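Floor Talk > Warehouse and Fulfillment > Automation
Thread: The arm at returns, four months in

binlady71
Posted December 18, 2022

We got a picking arm at our returns building in August and I promised this forum I'd report back once I had an opinion that wasn't just swearing. I work returns sort at Panwood, the Denmont building. For those who don't know the job, people order things, regret them, and mail them back in whatever bag was handy. Somebody has to get it all out of a bin and decide what it is.

Used to be that was me and a table. Now the arm goes into the bin and puts one item at a time on the belt, and I stand at the other end and say what it is. Two of us cover what five used to. The other three went to outbound, on paper by choice. The form had a box for "yes" and a box for "discuss with your lead," so you can see how that went.

The target at kickoff was 3,454 items a shift. I don't know who came up with the last four but I think about them a lot.

slowconveyor
We have the same setup, different vendor. What do you do all day if it's picking? Genuine question. My lead calls my job "exception handling" and I have yet to meet an item that wasn't an exception.

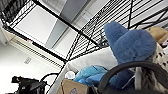 binlady71
My job title is now Cell Attendant, which sounds like I work in a prison and pays 71 cents an hour more. Mostly I wait for the light to go amber and then I go find out what the arm doesn't like. It was trained on nice things, is my theory. Shampoo, phone cases, stuff with corners. Returns is all fluff. You get a bin with a cardboard box in it and you think fine, it can do a box, but there's a shaggy blue slipper in there too, and a wad of light blue something, and then a pile of furry and spotted stuff where I couldn't tell you myself how many items I'm looking at. And the slipper is one slipper, as far as I can see from the top. Is it a pair? The system wants to know. The arm does not have a view on this. So I dig for the other one, same as I did last year, only now there's a screen timing me while I do it.

pallet_jackson
Going to be the bad guy here. I did returns by hand for six years and my shoulders are shot. If a machine wants to reach into a bin 400 times before lunch it can have my spot and my locker. You're complaining about being paid more to stand up straight.

binlady71
I'm complaining about being paid 71 cents more. But fair on the shoulders. Mine are better and I'll say so in writing. What went is the talking. Five people around a table pulling out somebody's returned Halloween costume is a decent way to spend an afternoon. Now I'm on one side of a fence and my coworker's on the other side with ear plugs in, and we wave.

slowconveyor
This is it for me too. We used to hold stuff up.

hostum_nights
I'm over at Hostum on the maintenance side, so consider me biased, I get overtime every time one of these sulks. Couple of things.

Plush is bad for everybody. A grip that holds a box fine will get a pinch of fur and lift half the pile with it, or it'll close on the fuzz and come up with fuzz. Ask whether they'll let you split soft goods off at receiving. We did, and amber calls dropped enough that my wife noticed I was home.

Second, ask who sees that timer. Ours was supposed to measure the machine's downtime. By fall it was on people's reviews.

pallet_jackson
That's a management problem. The arm didn't write your review.

hostum_nights
No, but it supplied the numbers.

pallet_jackson
So did the clipboard guy before it. I'd take the arm, it doesn't eat my lunch.

binlady71
We named ours James, by the way. There was a naming contest and the prize was a water bottle. James was the only entry that wasn't obscene.

I did ask about the timer. I was told it's "for visibility." I asked visible to who and was told that was a great question.

slowconveyor
Oh no. Great question means it's already in the spreadsheet.

dockside_dee
Lurker, outbound. I'm one of the people who got moved over when ours went in (not Panwood). I was mad for a month and now I like it fine. There's daylight at the docks. I do miss opening things. Nobody at outbound ever finds out what's in the box.

Did you ever find the other slipper?

binlady71
There's always another slipper, Dee. Whether it's the same size is what they pay me the 71 cents for.

Going to ask about splitting soft goods at receiving. Will post what they say, assuming it isn't "great question."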